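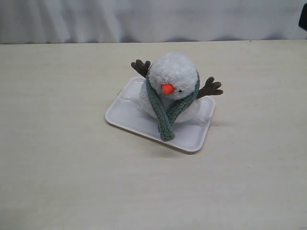

From: Ritu Sachdeva
To: knitting list
Subject: Re: Blocking pieces before sewing up

Uchenna Ogundipe wrote:
> I've finished the two fronts of the Parkedley cardigan and both
> came out narrower than the back. Same needles, same yarn. Do I
> block them first and hope, or rip back? I have 18 rows left on
> the first sleeve and don't want to go on if it's all wrong.

Don't rip yet. Parkedley curls badly at the edges, and it's hard to get a true width off it until it has been wet. I made it in July in Nartey wool and my fronts measured 2 inches short before blocking. They came out fine.

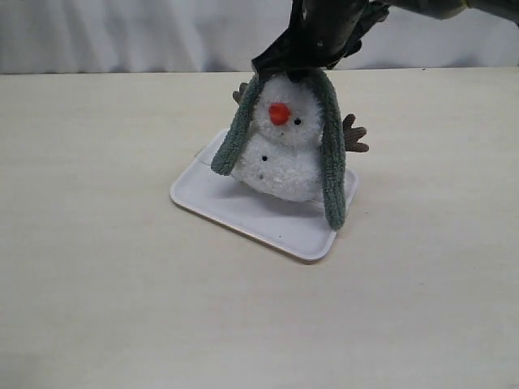
Wet block all the pieces together, in the same water, for 40 minutes. Roll them in a towel, press, and pin the back first. Then pin the fronts to match it. Go easy on the ribbing. If you pin ribbing out flat it stays flat, and you lose the pull-in at the hem. A toy snowman like the white one with the orange-red nose can be any width it likes, but a button band has to line up with the one across from it. I put a pin at every buttonhole and leave the piece alone until it's fully dry, even if that means two days.

If the fronts are still short after that, check your row count against the chart on page 7. The first printing left out the increase row after the pocket. The corrected chart has it. I missed it on my first try and had to take back almost the whole left front.

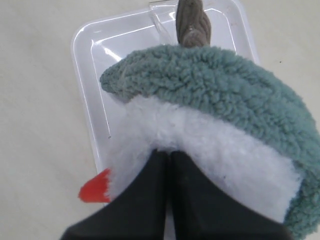

As for the sleeve, put it on a holder and wait. You'll know more once the body is dry, and you can measure the armhole then instead of trusting the schematic. Mine needed a slightly longer cap than the pattern gives.

One question back to you. Did you use Kukosel for the whole thing or only for the trim? The shop in Ernutberg told me it grows when wet. If so, make a swatch and soak that before you put the fronts in. I can send my notes on the cap shaping if they would help.

Ritu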